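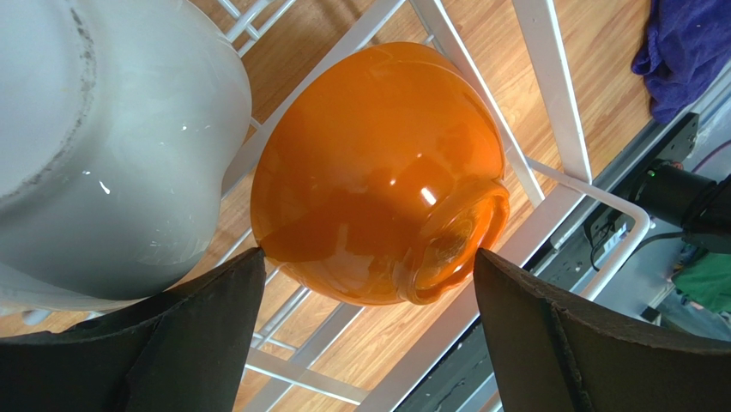 I've given in and bought a drying rack. If you've been reading this newsletter a while you'll know I used to swear by a folded tea towel on the worktop, and I still think it does for a couple of mugs, but we had 28 people through the Emley kitchen for the January soup lunch and the towel was sodden before the first pan was even in the sink.

So, wire. White, square grid, nothing fancy, and it lets the air get underneath everything! Bowls go upside down, always, with a bit of a tilt so the water runs off that ring on the bottom. Mine used to sit there with a little moat in the foot and I'd tip it straight down my sleeve when I put them away.

The orange ones are my favourites (you'll have had soup out of one if you've ever come on a soup day). I love that deep amber glaze, all shine, and it's the first thing I look for when I open the cupboard. They don't like being knocked against the big white pieces though, so I try to leave a gap, and then I run out of room and don't. I've chipped 2 this winter. Sorry, bowls.

While we're on the subject, grey marks on white glaze: I've had good luck with a paste of bicarb and a drop of water, left on for a few minutes and rubbed off with a soft cloth. Go gently round the rims. Someone from the Skandham group swears by lemon juice as well, which I haven't tried yet, so write in if you have.

Next soup day is at Dastutton, usual time, and please bring a tea towel. Dry ones only!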